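The gripper that kept letting go of my jeans

March 11, 2019

Laundry folding was supposed to be the easy chapter! I've been practicing with a pair of hand-held grippers for my Plekunora project, and T-shirts went so well in February that I got cocky and moved on to denim.

Then the drops started. I'd pinch a waistband, lift, swing over to the pile, and the right-hand gripper would relax all by itself – trigger still squeezed tight, cloth on the bed. In one evening I went through 110 lifts, and the log (1251 lines of it, bless you, Zilex) swore the fingers were closed every time. 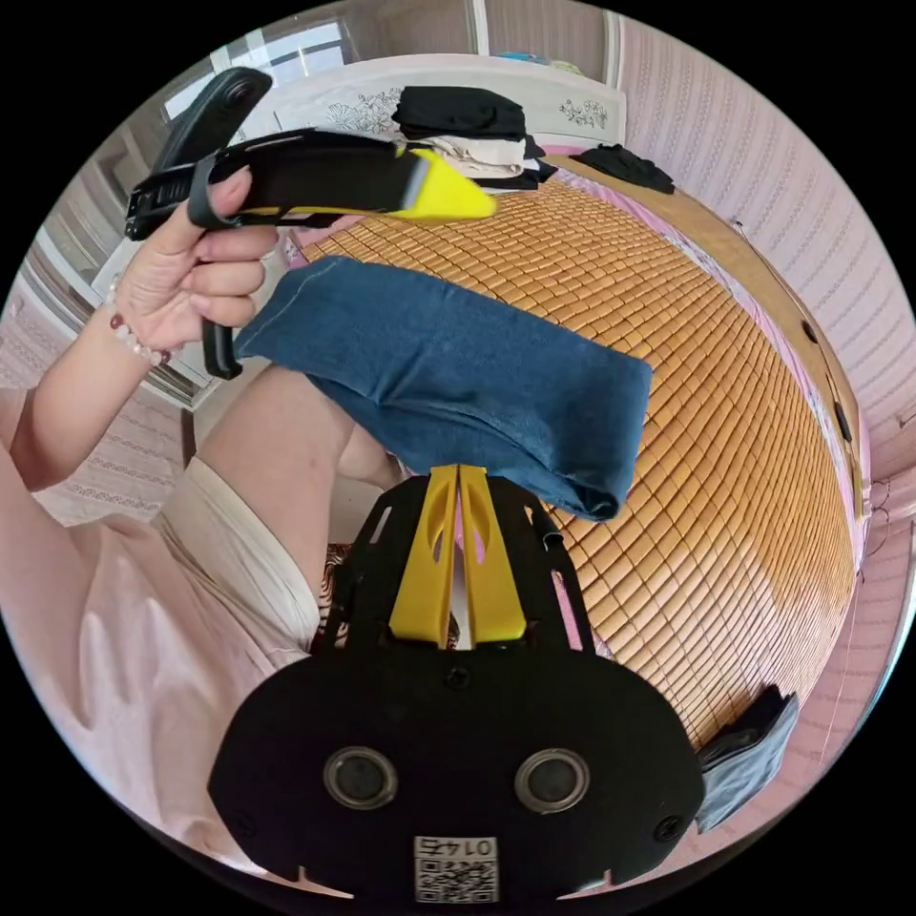
What was wrong inside

I opened the body on my desk and there it was, a set screw on the trigger linkage backed out by 2 turns. Thin cotton never pulled hard enough to matter. Jeans did! The position sensor sits on the trigger side of that linkage, so it was happily reporting my finger and knew nothing of the fingers that count. I love this kind of bug.

A dab of threadlocker, a night to cure, and I was back at it with the heaviest pair I own, 700 grams. No drops so far – fingers crossed, both kinds.

Next up is moving the sensor to the output side, and I'm already sketching a bracket for it. If you've done this on a Kao kit, please write to me, I want to see your wiring!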